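Okay, so I gave in and started the sourdough again. Fidel swears his starter is older than he is (sure it is), and he handed me 100 grams of it in a jam jar. It smells like apples and feet. I love it already!
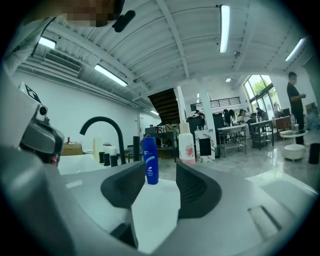
Gresia, June

Second loaf, way better. I let it go overnight and baked it at 454, which is as hot as this oven gets before it starts ticking. Big ears, nice crust, bit gummy in the middle. Somtochukwu ate three slices standing up. Rye next, if I can find any.

Last updated: June
Contact | Copyright | Back to top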